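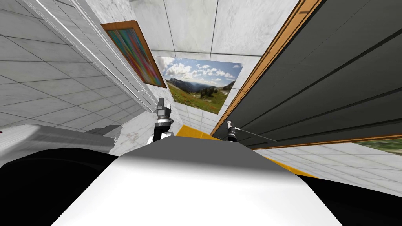

Jandovness, Jun 24, 2019

Furkura gear oil samples: README

Contents

Used oil results from enclosed gearboxes at the Ó Briain quarry, with the matching top-up and drain records. The oil in every box is Furkura, a mineral gear oil in a single viscosity grade. Lab work was done by Fornex. There are roughly 200 samples in the set, taken from 20 gearboxes on the conveyor drives and the screen drives.

Files

samples.csv has one row per bottle sent to the lab.
gearboxes.csv has one row per gearbox, with sump size, breather type and duty.
topups.csv has one row each time oil was added or drained.
notes.txt holds remarks copied from the sample labels, spelling left alone.

Rows in the tables are joined on box_id. The ids are the plant numbers painted on the housings, so they have gaps and do not run in any useful order. CD is a conveyor drive, SD is a screen drive.

Columns in samples.csv

box_id: see above
hours_box: running hours on the gearbox
hours_oil: running hours since the last full drain
visc: viscosity at the lower standard test temperature, in centistokes
water: water content, in parts per million
acid: acid number
iron, copper, silicon: wear and dirt metals, in parts per million
pq: magnetic particle index, no units
port: where the bottle was filled from (drain, tube or valve)
flag: lab comment code, blank if none

An empty cell means the test was not run. A zero means it was run and came back below the reporting limit. Please keep those apart when you load the file, as some spreadsheet programs will turn both into the same thing.

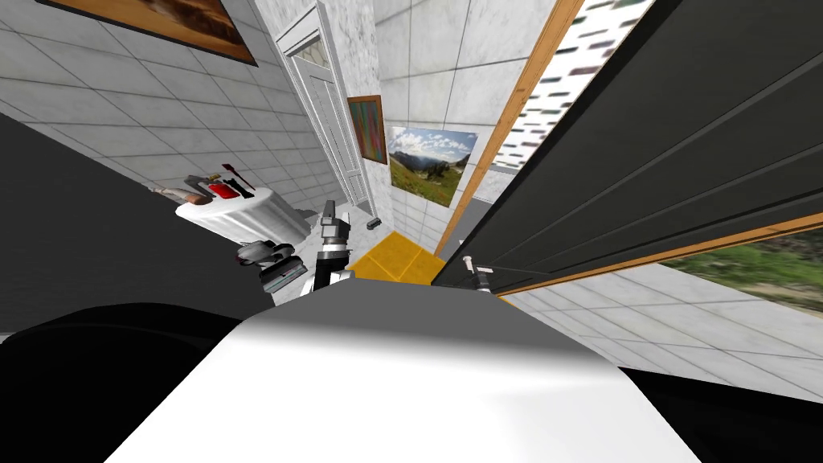
Simulated room with tiled walls and a round table.

How the samples were taken

Most bottles were filled with a hand pump and clean tubing pushed down through the fill plug, with the gearbox just stopped and the oil still warm. Some of the early ones came from the drain plug. Drain samples pick up whatever has settled in the bottom of the sump, so iron and pq run high in them. Filter on port before you plot a trend, or treat the drain samples as their own series.

Sampling valves were fitted to the screen drives partway through. After that point the port column says valve for those boxes. The line was flushed into a waste bottle before each sample was caught.

Known problems

Silicon is hard to read on the screen drives. Some of it is rock dust that came in past the old breathers, and some is probably sealant from the cover joints. The lab figure cannot separate them. Boxes with desiccant breathers are marked in gearboxes.csv, and the date of the change is in topups.csv under type "breather".

Two labels were swapped on CD drives early in the set. The viscosity and copper values made it clear which was which, and the rows were corrected. Both carry the flag code R.

Top-ups were written down by hand and some were missed. If hours_oil climbs and acid drops between two samples with nothing in topups.csv, assume fresh oil went in.

Large wear particles do not show properly in the iron column. The lab method misses them, which is why pq is included. A low iron with a high pq is worth a second look.
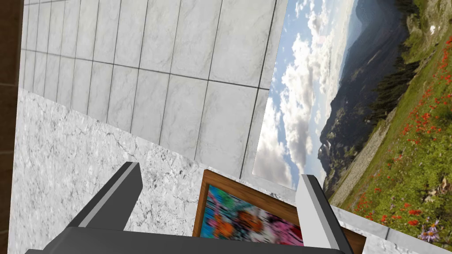

Peadar Lynch points out that the water results should not be used to compare the conveyor drives with the screen drives. The conveyor bottles sat in the stores over the wet part of the season before they were shipped, he says, and he would trust a crackle test done on the day over any of the lab numbers from that batch. He also asks for the bottle fill date and the lab receipt date to be kept in separate columns.

Separate date columns will go into the next version. Until then the date in samples.csv is the receipt date.

Not in the set

No grease samples, no hydraulic oil and no vibration readings. Oil temperatures were taken on a few boxes only and were left out.

Use

Free to use for training, teaching and maintenance planning. Do not use it to set alarm limits for a different oil or a different type of gearbox. If you publish a chart from it, name the version date at the top of this file. Corrections should give the box_id and the row's hours_box value so the bottle can be traced.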